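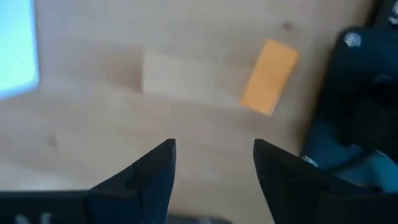 Software Engineer, Manipulation Control and Perception
Polano – Omoregie site – full time

Polano develops the software layer for two-arm tabletop manipulation. We are hiring one engineer to work on the path from wrist camera input to gripper command. The position reports to Garba Nnaji, who leads the control group.

Scope of the work

Our stack has two main parts. Orkavton is the controller: it takes target poses from a planner or a learned policy, checks them against joint and workspace limits, and streams setpoints to both arms at 100 Hz. Zastero is the logging and replay tool. It aligns camera images with joint states and lets us rerun any recorded episode against a new build of the controller.

The current regression set holds 1158 episodes of block handling on a wooden tabletop. Pose estimates from the wrist view are good at mid range and degrade close to the fingers, where the block goes soft in the image and the background grain produces false edges. Fixing this is the first assignment.

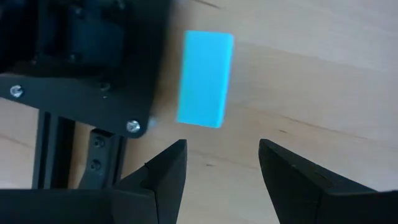

Wrist camera view with the gripper open and a cyan block on the table.

You will:

Maintain the block pose estimator and its confidence output
Write the approach and grasp planner for blocks lying at arbitrary angles
Keep hand-eye calibration within 2 mm and write the check that reports drift
Extend Zastero so that a failed episode can be stepped through with planner state shown next to the images
Review changes to Orkavton, including the limit checks

Almost 80 percent of the time is spent on code and replay analysis. The remainder is spent at the bench, running episodes and recalibrating.

Required

Modern C++ and Python in production use
Working knowledge of rigid body transforms, inverse kinematics and camera models
Experience debugging timing problems on a real robot – simulation alone is not sufficient
Ability to write a test before the hardware is available

Useful

Trajectory optimization, imitation learning, or real-time Linux. A degree is not required. We do not expect prior work with our tools.

Conditions

The role is on site four days a week, with Friday optional from home. Start date is October or by agreement. Relocation costs are covered within the country.

How to apply

Send a resume and one page on a control or perception fault you traced to its cause: what the logs showed, what you ruled out, what you changed. Code samples are welcome but should be short. Selected candidates get a one-hour call with Garba Nnaji, then a half day at the Omoregie site working through a recorded episode in Zastero. There is no whiteboard round. Travel for the site visit is paid.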